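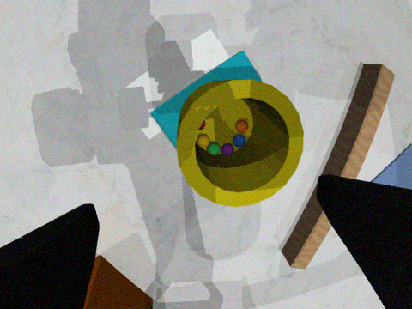
Figure 7.1 Simulated work cell, view from above the table. Six spheres lie in the yellow bowl; the two gripper fingers are at the bottom.

Chapter 7
Reading a Demonstration

7.1 The open day at Rosby

A demonstration is a test run in front of people who did not write the test. The reader of this chapter will attend several, and will probably have to give one. The skills treated here are what to ask for beforehand, what to record during the run, and what may be claimed afterward.

The case used throughout the chapter is the open day held at the Rosby training center on 16 April 2022. The arm was run in simulation on a large screen, using the Valtix physics package. Visitors entered in groups of 15 and stayed for 33 minutes. Each group received a one-page sheet giving the task, the starting layout and the rule for scoring a trial. In all, 130 visitors signed the register.

Karlijn Van Leeuwen ran the control desk. Her sheet defined a trial as starting when the arm left its rest position and ending when the fingers opened or the time limit was reached. A trial stopped by the operator was scored as a failure. This last rule is often left out of demonstration sheets, and its absence makes a success rate impossible to interpret.

7.2 Scene, task and policy

Three terms must be kept apart. The scene is the set of objects and their positions. The task is the change in the scene that is wanted. The policy is the program that chooses the arm's motions. A visitor sees all three at once and tends to credit the policy with whatever the scene makes easy. Figure 7.2 has the fingertips just above a short hollow cylinder on a cyan pad. Nothing in a single view of this kind states whether the next motion is a grasp, a release or a retreat. The sheet has to supply that.

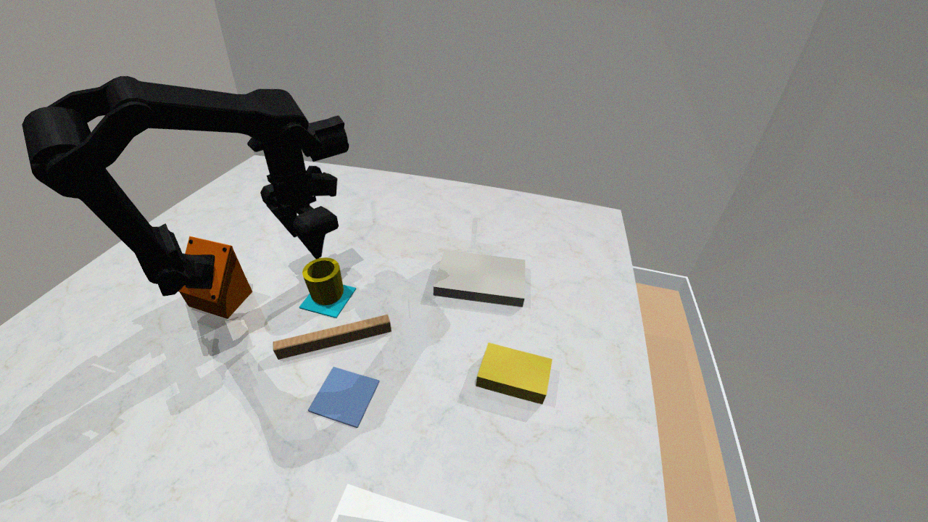 Hilde Wouters objected during the second session that a simulated run should not be called a demonstration at all, as friction and sensor noise are whatever the programmer sets them to be. She asked for the settings to be printed on the sheet next to the score.

The objection is sound and the request was met from the third session on. A simulated result holds for the stated settings only. The Kanagaratnam exercise at the end of this chapter repeats one task over 1,000 trials with friction varied between runs, and asks the student to report the spread as well as the mean.

7.3 What to record

Record the software version, the starting layout, the scoring rule and every stopped trial. Note who chose the layout. Section 7.4 applies this list to the Puvton log.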